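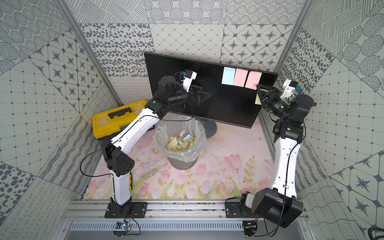
Shared desks at Ostrowski to be cleared each Friday under new housekeeping rules

By Emil Nägeli
January

The Ostrowski building will introduce a weekly clearing of all shared desks this month, the facilities office has announced. The measure applies to the open work areas on both floors, to the project rooms, and to the small enclosed workstations along the north corridor. It replaces the earlier arrangement, under which each team was responsible for its own desks and set its own schedule.

Under the new rules, any person using a shared desk on a Friday is asked to stop work at 3:30 p.m. and leave the surface clear by 4 p.m. Sticky notes are to be taken off monitors, loose paper is to be filed or recycled, and personal items are to be removed to lockers. Trash cans will be emptied after that hour. Toolboxes may remain in the work area if they are closed and labeled with the name of the team that uses them.

The question of notes on screens drew the largest number of comments during the consultation held before the winter break. Several teams use the color of a note to show which task it belongs to, and asked that this practice be allowed to continue. The facilities office has agreed that notes may be posted during the working week. They may not be left over the weekend, when the screens are wiped.

"A note on a monitor is a message to a particular person, and the next person at that desk has no way of knowing whether it still matters," said Eulalia Mansilla, head of facilities. "We have received notes in the lost property box, including telephone numbers and at least one door code. We would ask everyone to copy down what they need and take the rest away."

Notes found on a screen after 4 p.m. will be placed in an envelope marked with the desk number and held at the front desk for 14 days. After that period they will be shredded. Staff who wish to keep a longer record are encouraged to use the whiteboards in the project rooms, which are not included in the weekly cleaning and will be wiped only at the request of the team concerned.

Condition of desk surfaces

The new rules follow a review of furniture carried out in the fall by Siriporn Thongdee of the facilities office. The review covered 60 shared desks and recorded the condition of each surface, with particular attention to the area beneath and in front of the monitor. This part of the desk is seldom reached in routine cleaning, as the cleaning staff have been instructed not to move equipment.

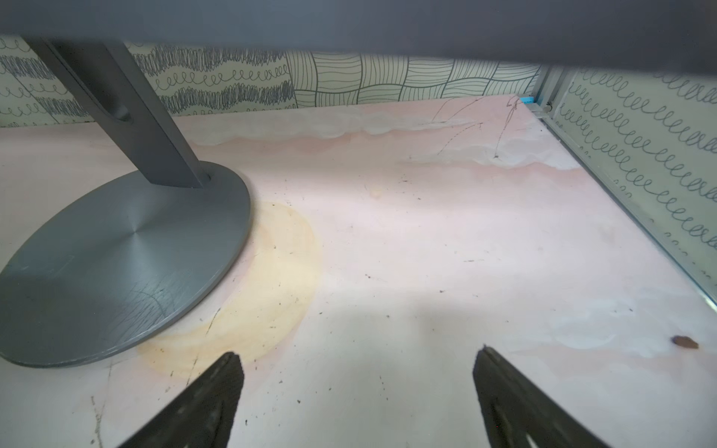 Staining and pen marks on the pink and off-white surface of a shared desk, beside the base of a monitor stand.

According to the review, the most frequent forms of wear were rings and round stains, ink marks, pale patches in the finish, and fine scratches. Crumbs and small debris were also noted at a number of desks. The review did not attempt to establish the cause in individual cases, and no charges will be made to teams for damage recorded before this month.

Ms. Thongdee recommended that monitors be lifted and the surface beneath them cleaned once a month. This recommendation has been accepted. The work will be carried out by facilities staff on the last Friday of the month, after the desks have been cleared. Users should not move monitors themselves, and should not use bleach or abrasive pads on laminate surfaces. A soft cloth with warm water and a small amount of dish soap is sufficient for everyday use. Ink that does not lift with soap and water should be reported and left alone.

A sum of 3000 francs has been set aside for repairs in the current budget year. It will be spent first on desks where the finish has worn through or where the edge has begun to separate. Desks that are stained but otherwise sound will be kept in use and fitted with a desk mat. Mats have been tested since the fall in the Claseren room, where users were asked for their views on size and color. A dark gray mat was preferred by most of those who replied.

Exceptions

Teams whose work requires equipment to remain set up over a weekend may apply for an exception. Applications should state the desk or workstation number, the items to be left in place, and the date on which they will be removed. An exception covers equipment only. Notes, paper, food, and drink must still be cleared, and the trash can must be accessible to the cleaning staff.

Rungnapa Kongkaew, who coordinates the enclosed workstations, said that most of her users were expected to apply. "It takes a good part of a morning to set some of these desks up, and it would be unreasonable to ask for that every Monday," she said. "What we can do is take down the notes and leave the floor and the bin clear. That has been explained to the teams and I do not foresee difficulties."

Exceptions will be granted for up to two months and may be renewed. A printed card showing the end date must be displayed at the workstation. Cards may be collected from the front desk or from the Horkby meeting room on the second floor, where a supply will be kept in the cabinet by the door together with spare desk labels.

Cleaning supplies will be available at the supply point on each floor. These will hold cloths, soap solution, recycling bags, and envelopes. Teams are asked to return unused supplies to the same place and to report shortages to Tassanee Wattanapong, who is responsible for stock.

The arrangements will be reviewed in the spring. Comments may be submitted in writing to the facilities office or handed in at the front desk, and should include the number of the desk to which they refer.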